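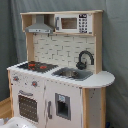
Aisling Hanrahan said the soup would never be ready by seven, and she said it loudly enough for the whole ferry to hear.

"It will!" said Ma. "It's mostly onions. Onions know what they're doing."

We were crossing from Petport to Zatelby with a pot the size of a drum wedged between the benches, and I was the one holding the lid down. I was 12 that May and I had never been trusted with anything so important. Every time the boat dipped, the broth slapped up against the metal and I could smell thyme and pepper and the sea all at once. I thought it was the best smell in the world. I still think so!

The Zatelby supper happened once a year, on the long quay, and every kitchen on the water sent one dish. Ma had been cooking for it for 17 years and had never won the ladle. Aisling had won it twice, both times with fish pie, and she had a pie on her knees now, wrapped in a blue towel like a baby.

"You've forgotten the salt," she told Ma.

"I have not."

"You've got the face of a woman who forgot the salt."

Ma looked at me. I looked at the pot. Then I remembered the little brown jar standing on our windowsill at home, right where she'd told me to pick it up on my way out the door.
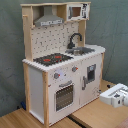

A little kitchen with a range hood and a microwave.

I didn't say a word until we bumped against the quay. Then I said all of them, very fast, and Ma laughed so hard that she had to sit down on a coil of rope.

"Well, go on then," she said. "Find me some. You've got legs."

So I ran. Oh, I ran! Past the net sheds and the chapel, past the man tuning his fiddle on an upturned crate, up the steps where the cats sleep. The first shop was shut and so was the second. At the top of the hill there was a door painted yellow with STESTARD over it in curly letters, and behind it an old man was eating toast.

"Salt," I said, because I had no breath for anything longer.

"Fine or coarse?"

I had no idea. Nobody had ever asked me. I thought about the broth, how thick and golden it was, and how Ma always rubbed the salt between her fingers over the pot as if she was telling it a secret.

"Coarse," I said. 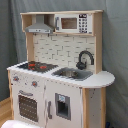

He filled a paper bag and wouldn't take my coin – he wanted a bowl of the soup, he said, and he'd come down for it himself once he had his good shoes on.

Going back was easier, being downhill. The lamps were lit along the quay and the tables went on and on, and I could hear Ma before I could see her, arguing with Aisling over whether a pie could count as a dish if it was mostly crust. They had the pot on the fire together, each holding a handle.

I put the bag in Ma's hand. She gave it back.

"You do it," she said. "A pinch, then stir, then taste."

I pinched, I stirred, I tasted. It wanted more. Aisling leaned over with her own spoon, without being asked, and frowned for a long time.

"One more," she said.

I put in one more, and the bell rang for seven, and the old man came down the steps in his shiny shoes, holding out a bowl.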